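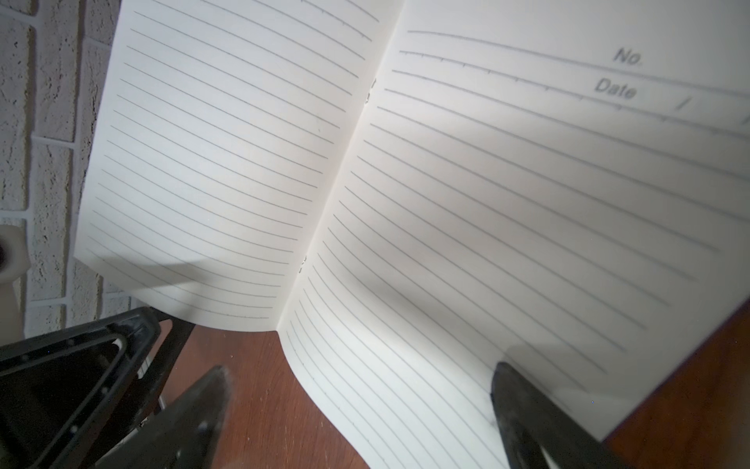

Figure 2. An open notebook with thin gray rule lines. The lines curve where the pages bend into the binding.

4.2 Line spacing and how people fill a page

The most exciting result of the diary study came from something we nearly left out of the coding sheet: the distance between the lines. We had planned to look only at word counts and at how often each person wrote. Once the first set of diaries came back to the office on Skonasgate in September, though, it was plain that the ruling of the paper was shaping the entries themselves, and we added it at once.

Our collection holds 1,263 entries by 167 writers. Each writer was given either a narrow-ruled or a wide-ruled book and asked to keep it by the bed for the length of the study. No one was told that the ruling differed. Entries were transcribed in full, with crossings-out and margin notes kept, following the scheme in Baláž (Section 2 of that work gives the full list of marks).

Writers with narrow-ruled books wrote longer entries, and they also wrote longer sentences. We had expected the first of these, as more lines fit on the page and many people seem to treat the bottom of a page as a natural stopping place. The second was a lovely surprise! Sentences in the narrow-ruled books ran on over several lines, often joined by "and" or "so," while those in the wide-ruled books tended to close near the right-hand margin. One writer in the wide-ruled group ended almost every sentence at the end of a line for weeks, then switched to a plain pad while traveling and began writing in long, loose paragraphs.

The gutter matters too. Where a bound book does not lie flat, the lines rise toward the fold (Figure 2), and the hand has to follow them. Left-hand pages in our collection stop short of the fold far more often than right-hand pages stop short of the outer edge. Several writers also drew their own margin on the inner side, sometimes with a ruler. Ferenc Takács, who coded the margins, suggested treating these home-made margins as part of the entry, and we are very glad he did – they turned out to hold weather notes, shopping reminders and, in 7 of the diaries, a running score of hours slept.

Two cautions apply. Handwriting size was not measured before the study, so we cannot say how much of the difference in length comes from writers who shrank their script to suit the paper. A follow-up using the Tomier copying task, in which people write out the same short passage on several rulings, should help separate the two. We also had no spiral-bound books, and a book that folds back on itself may well produce a different pattern near the inner edge.

Even so, the effect of ruling held across age groups and across morning and evening writers. We take up the evening entries, with their much higher rate of unfinished sentences, in Section 4.3.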